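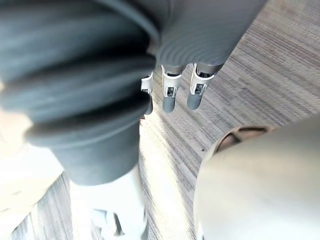
Hand build, part four: the carpet months

Okay, so last time I left you with a bag of finger joints and a promise, and I am happy to say the joints are out of the bag! The hand is on the arm, the arm takes power without tripping anything, and I've moved the whole project from the bench at Zeltstead into my spare room for the winter. The shared shop closes early in December and I do my best wiring after supper, so home it came, in the back of my sister's car, wrapped in two comforters.

For anyone new, the hand started life as a secondhand kit from a seller called Nullon, who shipped it with no manual and one very confident packing slip. I paid 300 dollars for it. Then I paid 326 more for the stuff the packing slip said was included, so please don't ask me if it was a bargain.

The fingers are my favorite part. Each one has a white housing at the joint with a gap in it where you can get at the works, and a smooth gray tip that I'd love to tell you I molded myself (I didn't, they came that way, and I've been scared to touch them ever since). I thought about printing little covers for those gaps. I had the covers drawn up and everything! Then I spent one evening chasing a stiff joint with a dental pick and changed my mind completely. The gaps are staying open until I stop needing to poke at things, so, spring? Maybe summer?

Thank you to everybody who wrote in about the tendon slack. You were nearly all telling me the same thing, which was to tension the lines with the fingers hanging straight down and the wrist relaxed, and I had been doing it palm up on a towel like somebody changing a baby. Hanging down is so much better. Gravity does half the job and your own hands are free for the tiny screws. I ran the open and close routine 611 times over one long weekend (the counter is in the software, I wasn't sitting there with a pencil) and the lines held their tension well enough that I only had to go back in for one of them.

What did not go well was the controller. The board I'd been using is a Magagula, the older one, and it has a habit of forgetting which way is closed when you restart it. You turn it on, you ask for a gentle little curl, and the fingers try to bend backward against their stops with a noise like a stapler. I did this in front of my mother-in-law. She asked if it was supposed to do that and I said yes.

Socorro Huaranga from the Zeltstead electronics bench came over with a bag of oranges and a spare Vandow board, and we swapped it in that same afternoon. She had me save the zero position to the board itself and write it on masking tape stuck inside the cabinet door, so if the board ever loses its mind again I have the numbers in my own handwriting. She also made me redo three of my solder joints. I had thought they were fine. I have now seen hers next to mine and I'd like to withdraw that.

Current state of things, then: wrist turns both ways, fingers open and close together, and they'll close one at a time if I send the commands by hand. What I can't do yet is get a nice soft grip. It's either a handshake from a ghost or a handshake from a car salesman, with nothing in the middle. I've been practicing on a rolled-up pair of socks, and the socks are having a rough winter.

My plan for the next few weeks is to leave the hardware alone (I mean it this time) and work on the grip settings. If I find a spot in the middle that I like, I'll post the values on the shop board so the other two people with Nullon hands can try them. I know you're out there — you keep borrowing my small hex driver.

Speaking of which, two requests. I'm short on M2 screws, the 11 millimeter ones, which seem to be sold only in quantities meant for people building a submarine. If you've got a handful left over from something, I'll trade you for heat shrink, I have every color. And if anybody has a lamp with a clamp and a bendy neck they don't love anymore, I would give it a very good home. Working at floor level after dark is hard on the eyes, and I've lost one washer to the carpet already. I've been over that spot with a magnet twice and then remembered it was brass.

I'll bring the arm back to the shop once the weather lets up and the longer hours start again. Come shake its hand, and bring the hex driver.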